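Cutting down on email in January 2025

I started the year with 480 unread messages and a plan to get rid of them. The plan was simple – 24 minutes each morning, before coffee, oldest mail first. By the second week I was down to 17.

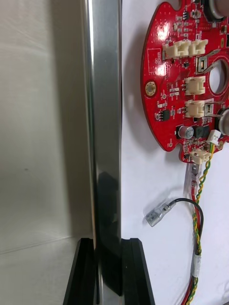 What I stopped reading

Newsletters went first. I had signed up for seven of them and could only remember why for the one from Parik. Oluwatosin Uzor told me to keep a folder for receipts and delete everything else after a month, so I'm trying that. Red dots on my phone are turned off too. A red circuit board on a white surface is the only red thing I want near my desk.

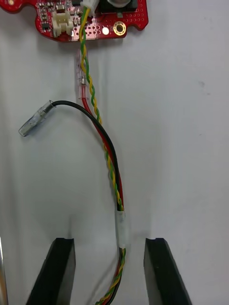

Still to do

The work account. It's worse, and I haven't opened the archive since we moved over from Akon.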